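Plorkance to change drop-off rules for toiletry donations

2022-08-01 – The town of Plorkance will change the way it takes in donated soap, shampoo and other personal care items starting this month. The new rules apply at both drop-off points, the one at the Falitz Street library branch and the one behind the Shih Building on Dekoda Avenue.

The town gave out 1,594 hygiene kits in the last budget year. Demand has gone up, and staff say too much of what comes in has to be thrown away.
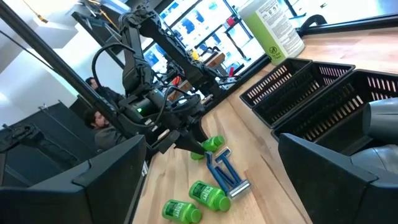
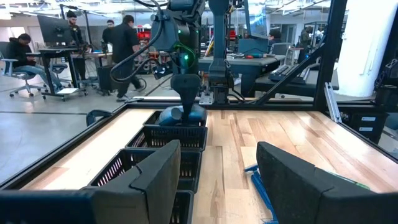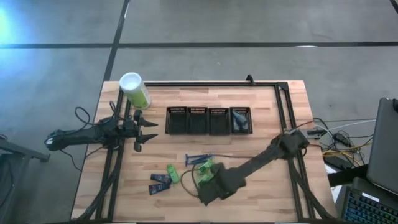

Under the new rules, all items have to be full size, unopened and within their printed date, if they have one. Travel and hotel sizes will no longer be accepted. Shampoo is still the item the program runs out of first. Any brand is fine, and a green bottle of Pert like the one in the first picture counts the same as something from a salon. Disposable razors, two of which lie crossed near the bottles there, are also on the list, but from now on they have to be handed over in the sealed store package.

The change on razors drew the most comments when the rules were posted in draft form at the library. Several people wrote that they buy large bags and split them between different charities. The town kept the rule anyway. Its notice says staff can't tell a new razor from a used one once it is out of the package, and that loose blades have cut people going through donation bags.

Liquids are the other big change. Bottles of shampoo, conditioner, body wash and lotion must be put in a closed plastic bag before they are dropped off, with no more than two bottles to a bag. Last winter a leaking bottle of conditioner ruined a full carton of socks and gloves at the Falitz Street branch. The carton was waiting to go out the next morning and had to be replaced from the town's small supply budget.

Opened bottles will be turned away even if they are nearly full. The notice suggests passing those on to a neighbor or using them up at home.

The full list of accepted items is: shampoo, conditioner, bar soap, body wash, deodorant, toothpaste, toothbrushes, dental floss, combs, razors, shaving cream in tubes, sanitary pads, tampons, diapers in any size and unscented lotion. Diapers are the one exception to the sealed package rule. An open pack will be taken if the diapers left in it are clean and still in their sleeve.

Items that will not be accepted are makeup, perfume, nail polish, hair dye, mouthwash with alcohol, aerosol cans, medicine, vitamins and contact lens solution. Medicine can be left in the locked box at the police station, which is a separate program and keeps its own hours.

Kits are put together at the Shih Building and go to the night shelter, the school nurse's office and the food pantry on Mill Road. A standard kit has shampoo, soap, deodorant, toothpaste, a toothbrush and a comb. Razors and pads are packed on request. The school kits leave out razors completely and have a smaller bar of soap.

The town also looked at closing one of the two drop-off points to save money. The Shih Building takes in more donations, but the Falitz Street branch is on the bus line and is easier to reach for people without a car. The proposal was dropped in the spring. Instead, hours at the Shih Building will be shorter. It will close at 5 p.m. on weekdays and will no longer be open on weekends. The library branch will take donations any time it is open.

Bags left outside either building after hours will be thrown out without being checked. This was already the rule, but it has not been followed very closely. The outside bin behind the Shih Building will be taken away in August. It has been there for 19 years, and the lid no longer shuts all the way, so rain gets in – the public works department said it would cost more to repair than to remove. There are no plans for a new one.

People who want to give a larger amount, such as a full case from a wholesale club or items collected by an office or a church, are asked to call ahead so that there is room to store them. Large drop-offs will be taken at the Shih Building only. There is a loading door on the alley side, and parking there is free for up to 20 minutes.

Cash donations can be made at the town clerk's window by check or card. The program buys in bulk and says money is most useful in the fall, when the school kits are packed and supplies of toothpaste and deodorant usually run low. Receipts are given for cash gifts of any size. For donated goods, the clerk's office can provide a signed form, but donors have to fill in the value themselves.

Anyone in Plorkance who needs a kit can ask for one at the library desk, the food pantry or the clerk's window. No ID or proof of address is needed. There is a limit of one kit per person each month, and parents can pick up kits for their children. People who can't get to any of these places can call the main town number and ask to have one sent along with home meal delivery, if they live on one of the meal routes.

Printed copies of the rules are at both drop-off points. A large-print version is at the library desk. The town says it will look at the rules again after the school kits have gone out and may add or remove items then.

Contact the newsroom | Copyright Plorkance Town News. All rights reserved. | Back to top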